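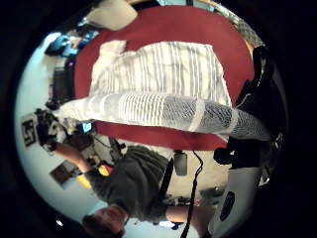 Thierry Millet reports that car 717 lost its lap times twice during the February test at Skoritz, and asks that the ticket be reopened.

Tuesday, March 3, 2020 | Salluleo Timing Support
2 min read

Ticket 2594: Missing laps, Wako transponder
Status: Open

The transponder was registered at every crossing in the morning session. In the afternoon, the car passed the line without a record on two occasions. Other cars were timed correctly on the same loop, and no fault was logged at the decoder. The battery was charged before the session and its level was normal at the close of the day.
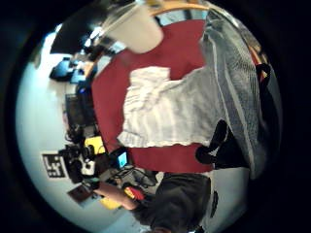
Trackside Support Log, p. 3

The mounting bracket was inspected by the team. It had been moved behind the front axle during a change of floor panels, and the unit now sits above a carbon section. The Ota installation guide requires a clear path to the ground. The team has been asked to return the bracket to its earlier position.

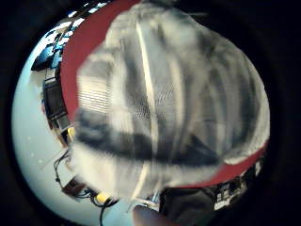

Transponders removed for testing must be returned to this office with the bracket attached. Remove the cable first and note the serial number on the form. Units have arrived with scratched contacts, and each should be wrapped in soft cloth before packing. Gray-and-white striped fabric is acceptable if it is clean and free of metal thread.

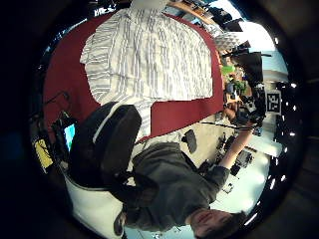

Mitiku Tefera replied that the bracket would be moved before the next session, and requested a spare unit in case the fault returned. The spare has been approved. The ticket remains open until a full session has been timed.

Contact Timing Support | © 2020 Salluleo | Back to top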